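Game Studies, Unit 6: Pacing in the Action Game

Welcome back, everybody! Last time we talked about how a game teaches you its buttons, and today I'd like to wander into pacing, a topic I could happily go on about all afternoon. 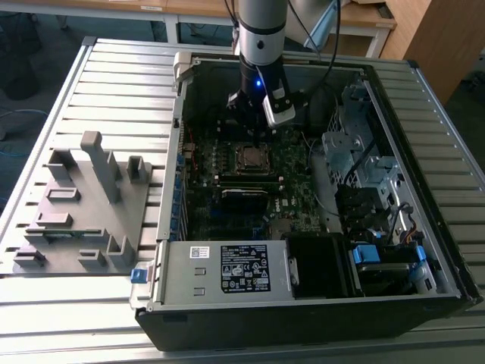
Our main text is Peritz, the stealth adventure set in the harbor town of Trellport. Please play as far as the ferry to Buvholm before class. Notice how long the game lets you walk around in peace before the first chase, and jot down how you felt when the music finally changed. 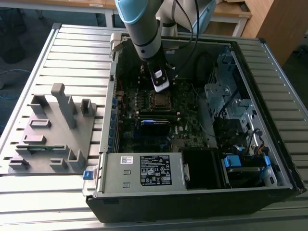

Pacing also depends on loading, which we tend to forget when we write about design. An older game hid its waiting time in elevators and long hallways (you'll spot plenty of these!). The speed of the machine sets those limits, and by the machine I mean the processor, the square metal piece near the middle of the green board, along with memory and storage. So a slow door may be there for a very practical reason.
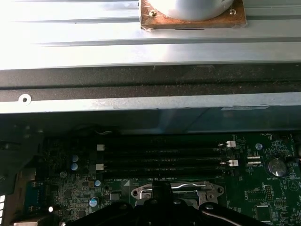 Trellport, July

Reading for next week is the Hämäläinen chapter on rest areas, pages 83 to 98. It's a dense one, so give yourself a quiet evening and a pot of coffee. Bring one page of notes on a level you thought dragged, and we'll start with those.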